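Palmont Social Tennis Group
Minutes of the meeting held 22 October 2019 in the clubroom

Chair: Krishnamoorthy Chettiar
Minutes: Valentin Collet
Apologies were received from the Thongdee family, who are away visiting their new grandson, and everyone sends their love.

1. Last meeting
The minutes from April were read out and agreed, once the spelling of Bakside had been fixed in two places. Krishnamoorthy thanked us all for coming out on such a wet evening and for the very generous supply of lemon cake.

2. Money
We have $1039 in the account after paying for the fall court hire. Out of that, $200 is already set aside for net repairs and another $200 for the holiday supper, and we agreed to leave both of those alone. The raffle at the Bakside friendly brought in $124, a lovely result for a small crowd, and thank you to everyone who sold tickets in that wind.

3. Clubroom curtains
There was a long and good-humored talk about the curtains. Several people like how bright the room feels with the white ones, and a couple of us would still prefer something darker for film nights. Bistar, the shop on the corner, has offered to clean them at a kind price. Agreed to have them cleaned over the winter and to talk about colors again in the spring, when we can see how they have come up. Valentin to call Bistar.

4. Balls for practice and for matches
Krishnamoorthy raised the matter of balls going astray between the practice bin and the match cupboard, and most of us owned up to having dropped one in the wrong place at some time or other. 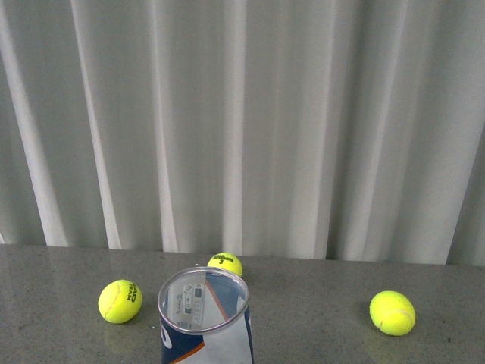
Mixed makes were the main thing we wanted to settle, as a few members feel quite strongly that a rally is more pleasant when all the balls come from the same can. It is easy enough to sort them if you take a moment to read the printing, such as HEAD TEAM on one ball and Wilson with a 3 under it on another, and we felt that even our youngest players could manage that at the end of a session. Agreed that match balls go back in their can before anyone sits down for tea, and that odd ones go in the practice bin for the juniors, who are happy with anything that bounces.

5. Any other business
The tall cupboard still sticks. Krishnamoorthy will bring his plane and have a go at the door. We also need a second kettle, and Valentin has one at home that he is glad to give us.

Next meeting to be arranged by email once the Thongdees are back.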